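The blue bin

We own one toy bin. It came with us from the flat in Feltholm, where it held wet towels, and it was promoted to toys when Amancay learned to walk and, shortly afterwards, to throw. The rule of the house is that everything with wheels goes in it before tea. The rule has been in force for nearly 2 years and I would put compliance at the level of a village speed limit.

Snædís, who is better at this than I am, believes in marking things out with tape. Tape tells you where the floor stops being yours and starts being everyone's. I was rude about this until I trod on a fire engine at 6 in the morning. 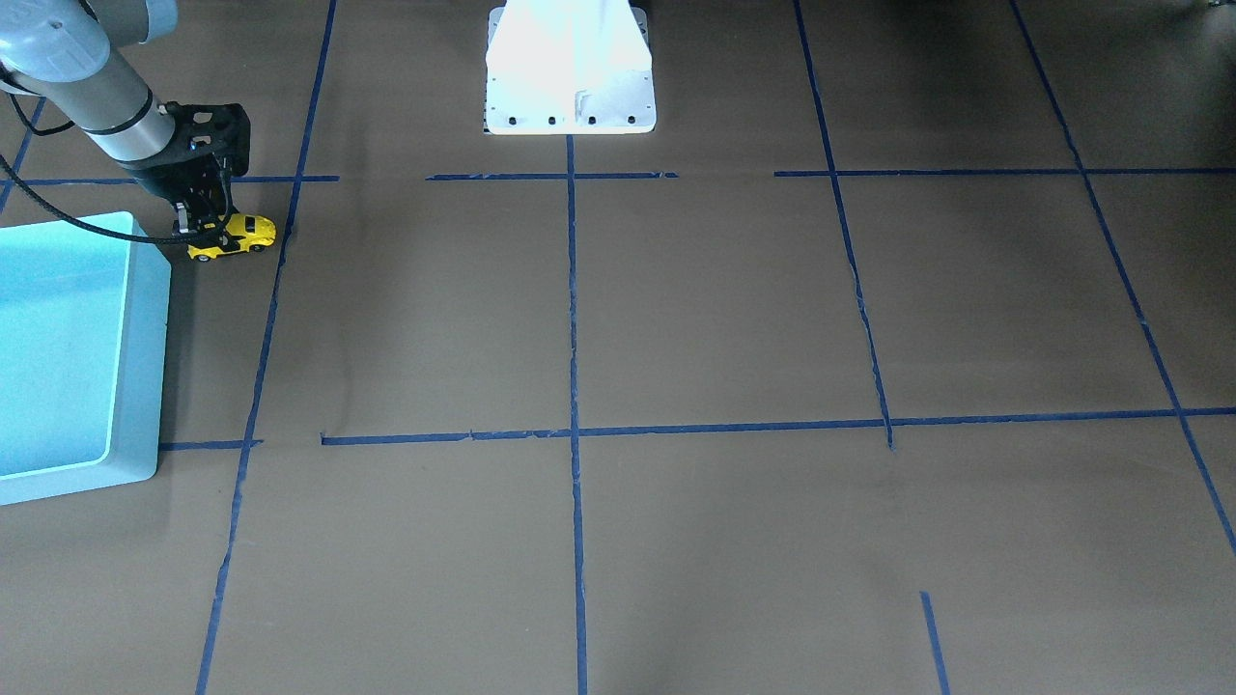
Yellow car, blue tape, blue bin. So near and yet.

My own contribution is the theory that you should start with the small cars. Start with the big garage and you feel finished, and the small ones stay out all night waiting for your heel. Yellow is a considerate colour for a car, as you can at least see it coming. The grey ones are a menace and I have quietly sent two of them to live with Olga.

Telma asked whether we shouldn't buy a proper storage unit, with drawers and labels. I looked one up. It would hold 376 litres, and I know perfectly well that we'd fill it by April and still have the blue bin standing next to it, with a fire engine on the wrong side of the tape.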